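Tulinberg Families Fund
Minutes of the June meeting, 27th June

Liliana Negri opened the meeting and thanked everyone for giving up a summer evening. The April minutes were read and approved with one correction: the gift from Zododico was $539, and we are sorry for the slip.
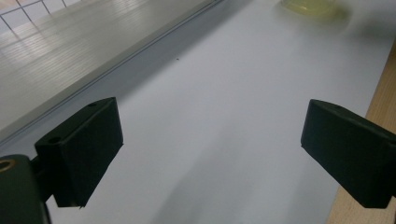

Maxine Halliday went over the spring appeal, which brought in $654 after postage. There was a good long talk (maybe longer than planned!) over how to share it out, and it was agreed to send $300 to the Grornell hospice for family travel and keep the rest for school supplies.

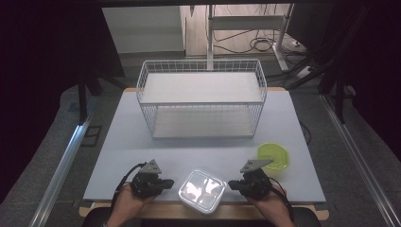 White wire basket on the table

Liliana read a lovely letter from the Yin family, who were helped with rent last winter and wanted everybody to know how much it meant to them. Maxine will write back on behalf of us all.

The fall supper was discussed next. Tickets stay at last year's price, and Liliana will ask Zododico to match the first $500 raised. Parking was put off until we hear from the church. 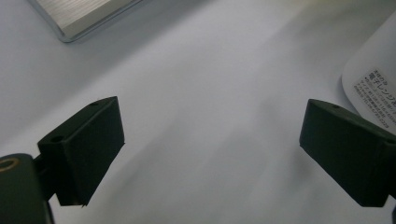 Pale surface, close up

Any other business: the mailing list badly needs tidying, so please send new addresses to Maxine.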